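3.2 What sits by the register

I should say up front that I never planned to write about counters. My project was supposed to be about shopping lists, and whether people who write one spend less at the corner store than people who don't. I had 25 shoppers keeping diaries for me through April, and they were wonderful about it (one of them taped in every single receipt, bless her). But when I sat down with the diaries, the lists were kind of a dead end. Most folks bought what they wrote down, and then they bought something else, and the something else was what they wanted to talk about!

So I went back and pulled out every purchase that wasn't on a list. There were 101 of them. I sorted them by where the shopper remembered picking the thing up, and the spot right by the register kept coming back: gum, batteries, lighters, phone cards, a candy bar for the ride home. Ludivine Renaud, who read an early draft for me, asked if I was just seeing what people remember best, and that's a fair worry. You stand at the counter longer than you stand anywhere else in a small store, so of course it sticks. I come back to this in Section 5.

What I didn't expect was how much the surface itself seems to matter. In a big supermarket the checkout shelves are built for the job. In a small store anything flat and waist-high can end up as a shelf, and I mean anything: a stack of crates, a windowsill, the top of a freezer. Figure 4 gives an idea of it.
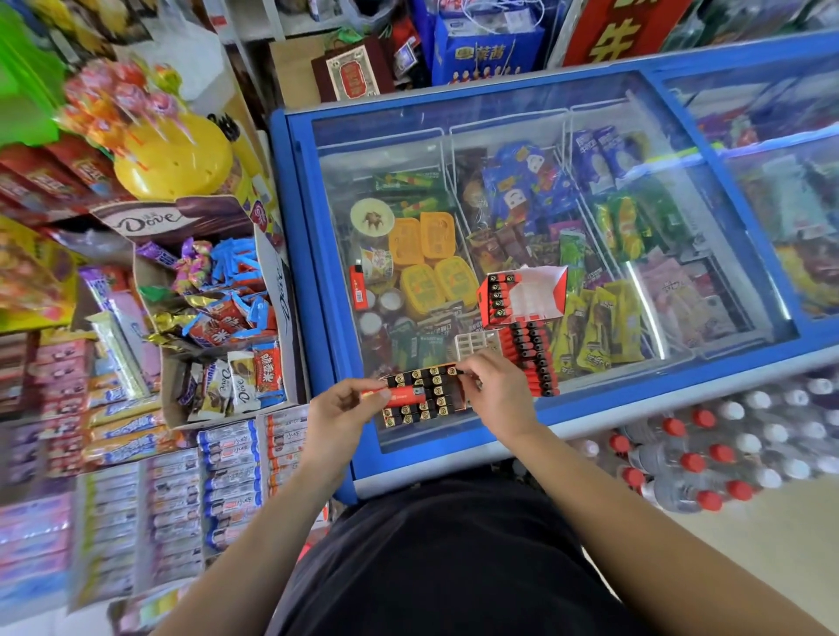 Figure 4. Small goods on the glass lid of a chest freezer, with ice cream tubs inside.

I've started calling these "borrowed shelves," and I'm a little too fond of the name. The thing about a borrowed shelf is that it already has a job. Somebody wants an ice cream, and whatever is on the lid has to be moved or worked around, so their eyes and hands land on goods they never came in for. Of the 101 unlisted purchases, 18 came off a borrowed shelf by the shopper's own account, and 12 of those were things costing less than the item they had come in to buy.

Mathis Gaillard thinks I'm making too much of that last number, and he may be right. Cheap things are small, and small things are what fit on a borrowed shelf in the first place. I can't pull those two apart with diaries alone. What I'd love is a store owner willing to swap the goods around every couple of weeks while I keep track of sales, and I've been asking.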